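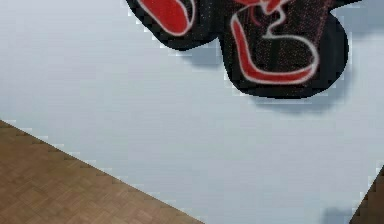
Plumau Practice Rooms
Simulated home scenes for testing mobile robots and arms against written rules

Plumau is the scene pack we wished we'd had when we started writing house rules for robots in homes. It gives you furnished rooms, a tabletop task library and a rule checker that reads plain text files, all built by the small team at Fetadby. You load a room, load your rules, and let the controller loose. Every time it breaks one, Plumau logs the rule number, the moment and the camera view. We love this thing and we use it every working day.

What's in the pack

35 rooms with pale walls and wood floors, from narrow halls to open living areas
270 surface tasks (pick, place, slide, fold, leave alone)
Vaughan rule checker, with a starter rule file you can edit in any text editor
Mullano replay viewer, now with side-by-side runs

The "leave alone" tasks are our favourites! Plenty of test sets ask whether a robot can pick something up. Far fewer ask whether it will keep its fingers off an item it wasn't told to touch, and that's the first thing a person at home is going to care about.

The starter rules

We wrote these for our own bench and have kept the wording short on purpose. Change the numbers to suit your machine and your own risk assessment.

1. Look before moving. The controller must have a fresh view of the work surface before the arm leaves its rest pose.
2. Stay slow near edges. Inside 55 mm of a table edge, the arm drops to its low speed setting.
3. Soft items get a light grip. Start at the lowest force and step up.
4. A flat item on the floor is an obstacle until it's been classified. Drive around it.
5. No reaching over furniture that stands between the base and the target.
6. If the view is lost for 225 ms, stop. Don't coast on the last good picture.
7. Log every stop, including the ones that turned out to be false alarms.

Rule 4 gets the most email. Yes, it makes some routes longer. Rugs, cloths and cables can look very much alike from low down and far away, and we'd sooner have a robot take the long way past a harmless bit of fabric than find out about a loose one with its wheels.
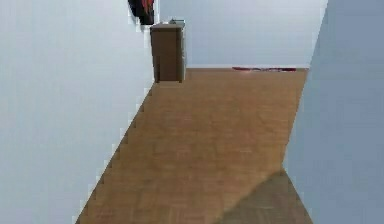 Room view with a clear near floor, a cabinet at the far end and a flat red item along the back wall.

Shadows are switched on by default in every room. Please leave them that way for your recorded runs. A planner that brakes hard for a dark patch of floor has a problem you want to hear about early, and so does one that ignores everything dark.

Camera resolution is set in the room file. The low setting is coarse and gives you stepped edges, and it's great for quick overnight batches. Run your final checks on the high setting as well and keep both logs together.

Keeping good records

Save the rule file with the results, every time. A pass mark is worth very little in March if the rules behind it were edited in between. Mullano stamps each replay with the version of the rule file it was run against, and it'll flag a mismatch when you open an older run.

Please note

A clean run in Plumau isn't a safety certificate. Check the standards that apply to your machine and where it will be used, and do your supervised trials on real hardware before it goes near anyone's living room.

Needs: a desktop computer with a recent graphics card. Room files, task files and rule files are all plain text.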